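Lernuvier – Kit de pinça manual para bancada

Início > Bancada e automação > Pinças e ferramentas de mão > Kit Lernuvier

Conjunto para montar em casa ou em oficina partilhada
Referência interna: Lernuvier, versão Strobel
Estado: disponível por encomenda
Página revista em 2 de outubro de 2022

Descrição

O Lernuvier é uma pinça de dois dedos segura à mão, com câmara virada para a zona de trabalho. Serve para registar movimentos de pegar e largar que depois se passam para um braço. O kit vem desmontado. Quem já montou uma impressora 3D ou trocou rolamentos num carrinho não terá dificuldade com ele. O projeto original é de Vinzenz Brunner, que o desenhou para uma bancada de garagem e continua a manter os ficheiros das peças impressas.

A versão Strobel substitui a anterior desde julho. Mudaram o suporte da câmara e o curso dos dedos. As peças da versão antiga não encaixam no novo suporte, com exceção das almofadas.

O que vem na caixa

Corpo com punho e gatilho
Par de dedos com almofadas de contacto pretas
Suporte de câmara Strobel
Placa de leitura Simen, já programada
Cabo de ligação ao computador, 3 metros
Saco de parafusos e anilhas, com sobras
Folha de montagem em português e em alemão

Não inclui câmara, computador nem base de carga. A câmara pode ser qualquer modelo de ação pequeno que aceite fixação por parafuso. As medidas do encaixe estão na folha de montagem.

Características

Abertura comandada por gatilho, com retorno por mola
Leitura da abertura: 1.000 posições entre fechado e aberto
Alimentação pelo próprio cabo
Ferramentas necessárias: chave Allen, chave de estrela pequena, alicate de pontas
Tempo de montagem: cerca de 3 horas na primeira vez

Montagem

A ordem da folha deve ser respeitada até ao aperto do suporte. Os dedos montam-se primeiro, sem almofadas, e verifica-se se correm livres de ponta a ponta. Se prenderem a meio, o parafuso do eixo está demasiado apertado. Um quarto de volta para trás costuma chegar.

A placa Simen entra no punho com os contactos virados para o gatilho. O cabo sai pela ranhura inferior. Deixe uma folga de dois dedos antes da abraçadeira, caso contrário o cabo puxa a placa quando se roda o pulso.

As almofadas colam-se no fim. Limpe a superfície com álcool, encoste, pressione um minuto e deixe repousar até ao dia seguinte antes de usar.

Calibração e primeiros ensaios

Com o programa aberto, feche os dedos por completo e carregue em «zero». Abra por completo e carregue em «máximo». O valor deve subir sem saltos. Repita sempre que trocar as almofadas.

Para os primeiros ensaios aconselhamos pano. Um tecido macio perdoa erros de força e mostra logo se as pontas fecham desalinhadas, porque a dobra escorrega para um dos lados. Use uma mesa clara, sem toalha, e afaste cestos e caixas o suficiente para o pulso poder rodar.

Pinça aberta diante de um pano estampado, sobre mesa branca:

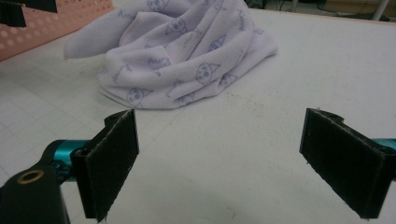
Desgaste e manutenção

As almofadas são a peça de consumo. Com uso em tecido ganham fibras nos bordos e a orla começa a ficar irregular. Enquanto a face de contacto estiver plana, podem continuar. Retire as fibras com fita adesiva e não use solvente. Em ensaios próprios, trocámos o par ao fim de 3.000 ciclos.

O eixo leva uma gota de óleo fino de vez em quando. O gatilho não precisa de lubrificação.

Peças e extras

Par de almofadas de substituição
Suporte Strobel avulso, para quem fez as restantes peças em casa
Placa Simen avulsa
Base de bancada Gulwood, em madeira, para pousar a pinça entre ensaios

A base Gulwood é fornecida sem acabamento e tem 8 furos de fixação. Para bancadas partilhadas convém aparafusá-la.

Encomendas e garantia

Os kits são preparados em pequenas séries. O prazo indicado na confirmação conta a partir do pagamento. A garantia cobre a placa e as peças impressas, mas exclui almofadas e cabos cortados ou emendados. Para devolver um kit já montado, retire primeiro a câmara e envie também os parafusos que sobraram.

Ficheiros das peças, folha de montagem e programa de leitura: ver separador Transferências.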